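From: Nesrin Kurtuluş
To: Brerkier Weekend general list
Subject: Re: [brerkier-weekend] Camping field, music times and the Kim stage

Hello all, and hello especially to the four people who joined the list after the spring social (welcome, do say hello when you have a minute, we don't bite),

Chiến asked a good many things at once and I promised him on the phone I would answer on the list so that everybody gets the same story. I'll put my bits in between his. Apologies for the length, I had a pot of tea on the go and nowhere to be.

Chiến Đinh wrote:
> Hi Nesrin, I've read through the draft programme twice and
> I'm still not sure where the folk acts have gone. Last year
> they had the orchard from lunchtime on and it was the nicest
> part of the whole weekend for those of us with small children.
> Have they been moved, or dropped?

Moved, dear Chiến, and never dropped while I have breath! The orchard is a bog at the bottom end and has been since March, and Ovidiu walked it with the farmer and came back with mud up to his knees. So the folk acts are going into the walled garden, which holds fewer people but sounds lovely, especially for the fiddles. There will be straw bales along the south wall and a bit of shade from the pear trees. It does mean that if you want to sit down for Tâm's set you should come a little early. She is on at two in the afternoon and I know at least one entire dance class who are coming over from Cemum just to hear her.

> Also, is the Kim stage the same thing as the tent by the gate?
> The draft calls it both.

Yes, same thing, and that muddle is mine. It was the gate tent when I started typing and the Kim stage by the time I had finished. We named it after the barn it used to be in. It'll say Kim on the signs.

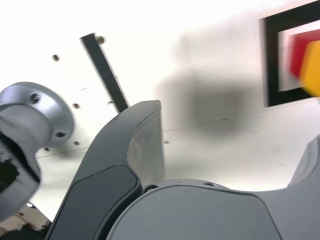
Close to the gripper finger, with the silver flange at the left.

> Some of us were a bit disappointed by the sound in there last
> year. You could hear the bass from the food field but not the
> singer from the third row.

I heard that from a lot of people and I heard it with my own ears as well. We've turned the stage round so that it faces the hedge and has its back to the food field, and Hiếu Phan is doing the desk all weekend, which I'm very pleased about (he did the Bunance midsummer do and I could make out every single word, even from the queue for the chips). He has asked that bands send him their line-up and what they plug in, in plain words, by the end of the month. If you're in a band and reading this, please, please do it now while you remember. He would also like it known that he can't do anything for a guitar with one working string, and that he has been asked.

> Camping: is it still included in the ticket? And how many
> tents can the field take? My sister's lot are thinking of
> coming and there are rather a lot of them.

Still included, yes, for the full weekend ticket. The day ticket doesn't cover a pitch and I'm afraid we were too soft about that last year. We sold 623 weekend tickets and I think every one of them had a cousin. The limit this time is 600 and the council have been quite firm, though perfectly nice with it. Of course plenty of people drive home at night, so I have never yet seen the field full, but do tell your sister to book as a group and put one name on the form so that we can keep them all together by the beech hedge. Vans go on the hard standing near the water tap. There are 13 spaces for those and when I looked this morning only a handful had gone.

Children under twelve come in free with a grown-up. Dogs are fine in the camping field and on the paths, on a lead, but please don't bring them into the tents when the music's on. I love dogs, mine is asleep on my foot as I write, but she cannot be doing with a trombone.

> Last thing. Is anyone doing the lantern walk? The kids have
> already started asking.

They are! Ovidiu Tănase has taken it on, bless him, and it will leave from the walled garden at half past nine, go along the stream path and finish at the fire pit, where there'll be a bit of singing and hot chocolate. The making session is in the craft tent from eleven in the morning, and there is no need to book, but if you can bring clean jam jars with the labels soaked off you will be greeted like royalty. We have plenty of tissue paper and willow. We have no wire at all, so if anybody has a roll sitting in a shed I'd be glad of it.
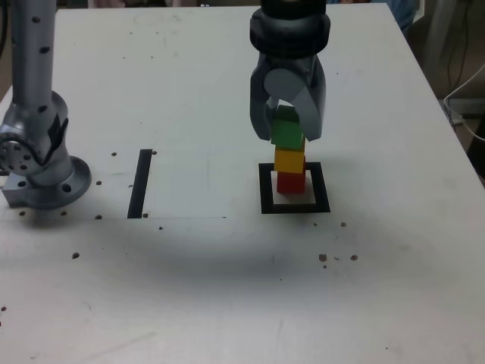 Gripper and coloured blocks over the white table.

A few other things while I'm here.

The ceilidh is on the first night, in the big marquee, from eight until the band get tired. Beginners very welcome. Tâm Ngô has said she will call the first half if somebody else will do the second, and I've not found that somebody yet. If you have ever called a dance, even at a wedding, even badly, write to me.

The open mic is back on the Kim stage in the late mornings, two songs each. Please be kind and keep to the two. Poems count as songs. Names go on the blackboard beside the tea urn when you arrive and I won't be taking any by email, as I lost track completely last time and poor Chiến ended up down for three slots and never got one.

Food is much as before, with the pizza oven and the curry people both returning, and a new couple doing pancakes. The bar shuts at eleven on both nights. Bring your own mug for tea if you can and it'll be fifty pence cheaper.

Lifts: there's a minibus from the station at Cemum meeting the trains at noon and four. It takes bags and small instruments. If you're bringing a harp or a double bass, ring me first and we'll sort something out between us.

I'll send the proper running order once I've heard back from the last two bands. Chiến, thank you for asking what I suspect half the list was wondering, and give my love to your sister.

Warmest wishes,
Nesrin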